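Subject: Re: [slowtravel] Sleeper coach or ferry for the northern loop?

Hello all,

Sorry for the slow reply, I've been away and then I had a mountain of washing and then I had to go back to work, which was a shock. I'll answer the bits I know and leave the bits I don't to the rest of you.

> We're thinking of doing the northern loop in March, starting and
> finishing in Caron, and we can't decide between the overnight coach
> and the ferry for the first leg. The ferry is nearly twice the price
> but you get a bunk. Neither of us sleeps brilliantly sitting up.
> Also, is Pindness worth stopping at or is it just where you change?
> And has anyone used the Nirkora pass? The website is hopeless and I
> can't work out if it covers the little local buses or only the big
> ones. We've got a fortnight at most and we don't want to spend it
> all looking out of windows (although a bit of that is fine!).

Right, ferry or coach. I've done both, the coach twice and the ferry once, and if you don't sleep well sitting up then please, please take the ferry. The coach is fine for what it is. The seats go back further than you'd think and they turn the lights off properly, but it stops at a services at ten to three in the morning and everybody gets off, and then everybody gets back on again smelling of chips. I was wide awake from there until we got in. I lost the whole of the next day to it, wandering about in a sort of fog and eating pastries.

The ferry goes at 9 in the evening and you can board a good while before that, so you can find your bunk and have a look round before it gets busy. Get a lower bunk if you can. The top ones have a rail but it's a very small rail. There's a canteen which does a decent fish pie and a very poor cup of tea, so take your own teabags and ask for hot water, they don't mind. The crossing can be lumpy in March. I'm not bad on boats and I was glad to be lying down for the middle part of it.

One thing to watch is that foot passengers get let off last, after all the cars, and the first bus of the morning doesn't wait for you. I missed it by about a minute and had to stand there watching it go up the hill. The next one is a good hour and a half later, but there's a café by the terminal that opens early, so it isn't the end of the world. Just don't book anything tight on the far side.

Now, the Nirkora pass. I've had one and I'd have another. It covers the big coaches and nearly all of the local buses, the exceptions being the ones run by the school contractor, which look exactly the same as the others except for a yellow card in the windscreen. If you get on one of those you pay the driver, coins only. It doesn't cover the ferry, but you do get a bit off if you show it at the ticket window (the window, mind, you can't do it online, I tried for an entire lunch break).

There's a 7 day one and a longer one, and with a fortnight I'd still go for the 7 day and start it late. You won't need it for the first few days if you stay put after the ferry. The days run on without stopping once it's been stamped, so if you have a lazy day in the middle you've paid for it all the same. They stamp it the first time you get on, so keep it tucked away until you really want it. A driver stamped mine when I only meant to ask him where the stop was!

On the windows question, I worked out my total from the timetables when I got home, as I'm that sort of person, and it came to 1252 miles. It sounds dreadful but it didn't feel it. The long days were the nicest ones in a lot of ways. The road along the west side is right on the water for most of the morning and you want to be on the left going up. If you're going round the other way then it's the right, obviously, but I'd go clockwise if I were you, because the connections are kinder.

Pindness, then. Yes, stop! Everybody changes there and goes straight on, and I did the same the first time, and all I saw was the bus station, which is horrible. Walk ten minutes downhill and there's a proper harbour, a bakery, a second-hand bookshop with a heater in it, and a path round the headland that takes you most of an afternoon if you dawdle. Some 3000 people live there so it isn't going to keep you busy for a week, but two nights is about right. Wednesdays and such make no odds, by the way, it's much the same whenever you turn up, except that the bakery has usually sold out by noon.

I stayed at the Guster, up behind the church. It's a guesthouse more than a hotel. The rooms are small and the stairs are steep, but it was spotless, the bed was good and they'll do you breakfast in a bag if you're off on the early bus.

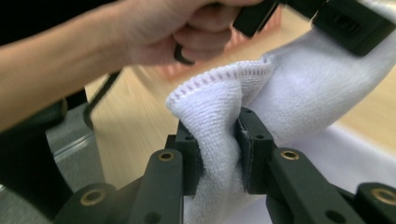
They'll also hold on to your big bags for a night or two if you ask nicely, which means you can do the out-and-back up to the lighthouse with only a small rucksack. I'd definitely do that. The bus up there is a minibus and there's nowhere to put a suitcase except on your own knees. I shared a seat with somebody's enormous holdall for an hour and I know that holdall better than I know some of my cousins.

A few odds and ends while I think of them. Take food for the stretch after the lighthouse turning. There's a shop marked on the map and it was shut, and by the look of the window it had been shut a good long while. Take a warm hat as well, even if the forecast is lovely, as the shelters only have three sides and the wind always seems to know which one is missing. Download the timetable before you go, the winter one and the summer one, as they swap over at some point in March and the stops don't all get changed on the same day. I had two different timetables on two sides of the same pole. The driver said to go by the older one.

I didn't get as far as the eastern villages so I can't help there, though I remember someone on this list went a couple of years back and wrote a long message about it. It'll be in the archive if you've the patience to search (try "east loop" and not "eastern loop", I've just had a go with both).

Are you planning to book the beds ahead or just turn up? I booked the first few and then winged it, and it was fine, but I was on my own and there are two of you. If you let us know which way round you're going I can dig out the connection times I scribbled down. They're on the back of an envelope somewhere in the coat I took.

Have a lovely time planning it, I'm quite jealous!

--
To leave the slowtravel list, send a blank message with "unsubscribe" in the subject line.
Please trim your quotes before replying.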